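Pre-Purchase Inspection Checklist: Hand-Held Grippers and Home Kits
Site: Coststead
Inspected by: Haiyan Cheng
Budget review: Encarnación Cabello
Date: April 16, 2023

Complete one sheet per visit. Mark each line OK, FIX or HOLD. A HOLD on any line in section 1 or 2 stops the order until it is cleared.

1. Gripper hardware

1.1 Finger joints move freely, no grinding - OK
1.2 Screw heads at the hinges tight and not worn - OK
Comment: Add a screwdriver of the right size to each kit. We have been borrowing one from the Campos office.
1.3 Finger pads firmly attached - FIX
Comment: One pad on the second unit turns when pressed hard. Still holds. Price spare pads with the order, two sets per unit.
1.4 No sharp edges on the body or fingers - OK
1.5 Pinch points covered in the user sheet - HOLD
Comment: The sheet from Drestari talks about the motor version only. It says nothing about fingers near the hinge on the hand-held one. Asked them for a corrected page.

2. Power and cables

2.1 Chargers carry a safety mark - OK
2.2 Battery cases free of swelling or cracks - OK
2.3 Charging done on a hard surface, away from cloth - FIX
Comment: Not written down anywhere. Put it on the card that goes in the lid.
2.4 Existing cables in the home kept clear of the operator's path - OK
Comment: Check this on arrival at every home. Cable clips are cheap and should be in the kit budget, not claimed back by staff.

3. Work area

3.1 Walking path clear on both sides of the table - FIX
Comment: Move shoes, slippers and bags before starting. Blankets that reach toward the floor get folded back onto the sofa. Five minutes should be allowed for this in the visit plan, and at the moment there is no time for it at all.
3.2 Table steady and able to take a knock - OK
3.3 Table surface protected - FIX
Comment: Stone and glass tops need a mat. We have no mats in the current order.
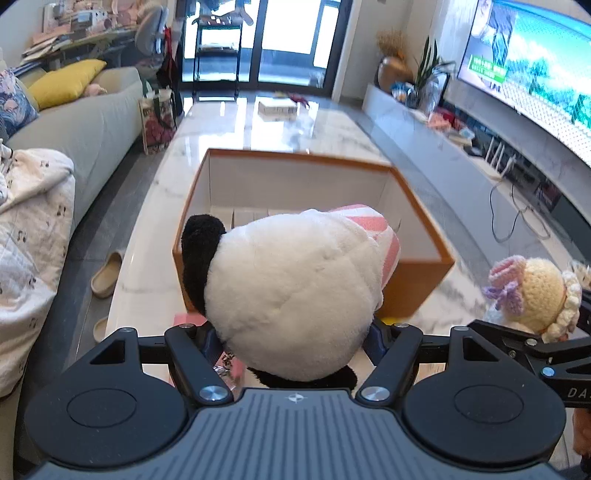 3.4 Two operators can work at one table without reaching across each other - FIX
Comment: Agree on who goes first before picking anything up. If we buy a third unit it should go to a different home. Putting it at the same table would only make this worse.
3.5 Practice items soft, light and free of loose parts - OK
Comment: Plush and crocheted toys are fine for the first sessions. Heavier items wait until 1.3 is closed.

4. Cost and planning

4.1 Written quote on file - OK
Comment: Sovden quoted $519 per kit, case and charger included. Spare pads, mats and clips are extra and not yet priced.
4.2 Delivery time confirmed - HOLD
Comment: Sovden says roughly 27 days from payment. Need that in writing.
4.3 Money set aside for repairs - FIX
Comment (E.C.): There is no repair line in the request. I will not sign a purchase without one. Please resubmit with spares shown separately from the kits.
4.4 Storage place agreed - OK
Comment: Locked cupboard at Coststead, top shelf.
4.5 Date for next inspection set - OK
Comment: August, or sooner if a unit is dropped.

Result: HOLD. Items 1.5 and 4.2 open. Other FIX items can be closed by email to Haiyan - send the line number and what was done.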